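セレッドブリッジ通信　業務改善のページ

結束バンド・輪ゴム類の仕分け工程にロボットアームを導入

Celedbridge 梱包資材センターでは、返却資材の仕分け工程の一部をロボットアームに移す作業を進めている。対象は、返却箱に残った色付きのバンド類をトレイに移す工程である。従来は検品担当者が手作業で行い、検品の合間に処理していた。制御ソフトは Humow、作業台まわりの設計は Feltia 班が担当した。
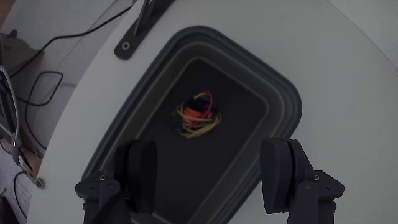
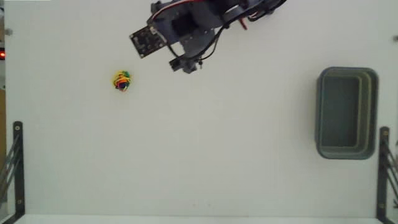
白い作業面、灰色のトレイ、絡まったバンドの束。2枚とも同じ作業台。

対象物の特性

バンド類は形が定まらず、束ごとに高さも広がりも異なる。硬い部品であれば把持位置を寸法から決められるが、絡まった束では外周のどこをつかんでも荷重のかかり方が変わる。このため Humow では束の輪郭から中心を推定し、二本の指を開いた状態で下ろしてから閉じる手順を採用した。細いひもが1本だけはみ出している場合は、その部分を輪郭の計算から除外する。

束を1本ずつにほどく処理は行わない。ほぐしと色別の選別は、引き続き人の作業とする。

試行の結果

試行期間中の把持動作は1,037回であった。失敗の多くは、濃色のバンドがトレイの暗い底面と区別できなかったことによる。底面の色を変える案も出たが、トレイは他工程と共用しているため見送り、照明の角度を調整して対応した。

担当業務の変更点

仕分け工程の担当は1直あたり6名から5名となる。減った1名分は返却記録の入力に充て、人員の削減は行わない。検品担当者がバンド類の処理のために持ち場を離れることはなくなる。一方で、次の作業が新たに加わる。

始業時の原点確認と指先パッドの清掃
停止時の復旧操作（連続2回の把持失敗で自動停止）
はじかれた束の手作業による処理
停止理由の記録

復旧操作は講習を修了した者に限る。講習は座学と実機で構成し、実機の部では非常停止、手動退避、再開の順に操作を確認する。停止中であっても、表示が「退避完了」になるまで作業台に手を入れないこと。

現場からの意見

聞き取りでは、指先の細かい作業が減ったことを評価する声が多かった。反面、停止時の呼び出しで別の作業が中断される、復旧できる者が直によって偏る、との指摘もあった。前者については、呼び出し音を検品の区切りまで保留する設定を試している。後者は講習枠の追加で対応する。

今後の予定

7月から Turunen 棟の仕分け工程でも同じ構成を使用する。同棟では返却箱の寸法が異なるため、トレイの位置を再設定したうえで運用手順書を改訂する。講習の申し込みは各直の責任者まで。

（業務改善担当　2019年5月5日（日））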